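4.2 Small plastic items and where they end up

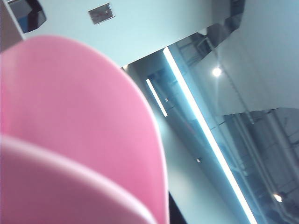 Figure 3. Pink item with a paler curved band, strip light behind.

Most households in the Stirnbridge sample had no fixed place for small plastic tableware. Bowls, cups, lids, kids' stuff mostly. We logged 827 put-away events over the March visits, and tableware was the group that moved around most between visits. Same cup, different shelf. Plates hardly moved at all.

Two patterns. First, rounded items got stacked by color before size, even where the stack then leaned. Padilla's earlier notes on the Onishi homes say the same thing, though her coding lumped lids in with bowls and ours does not, so the comparison is loose. Second, bright items stayed out longer. Pink, orange, the light greens. Participants said they could "see it so it's not lost", or words close to that. We did not ask about color directly – an oversight, the interview guide was already printed.

Lighting was not controlled. Kitchens with overhead strip lights and kitchens with one lamp over the stove are pooled in Table 2, wich may hide something. A pale rim against a pale wall was hard for our coders to call, and where both coders could not agree on the item type it went in as "rounded, other". That catagory is bigger than we would like.

Drawers: see 4.3. Items left on the drying rack overnight were coded as not put away, whatever the participant said. Jennylyn Padilla re-coded about 100 of the rack events under the looser rule and the ordering of groups held – tableware first, then storage boxes, then utensils.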